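Visit to the Zanel paper mill, Pustamcombe

Our group went to Pustamcombe on 27th December, when the mill opens its doors for families and neighbours. The bus number 164 stops in front of the gate. We were divided in two groups and each visitor received a yellow jacket, which was too large for me.

First we saw the old drying hall. The guide explained that the Potgieter machine was bought second-hand and still makes the heavy brown paper for sacks. It is very loud there, so please bring something for your ears. I did not understand every word, but the printed sheet was clear.

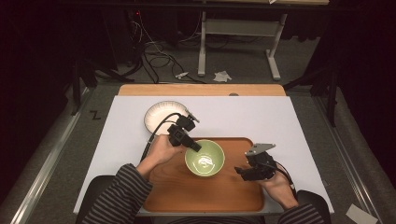

Dirnen Evening Class, Excursions Group

After the hall there was tea in the canteen and a small shop with writing paper. I bought 10 envelopes with a rough edge and I am very satisfied with them. The toilets are on the other side of the yard.

The next open day is in March. It costs eight pounds and children enter free. I would advise to come early, as the car park is small.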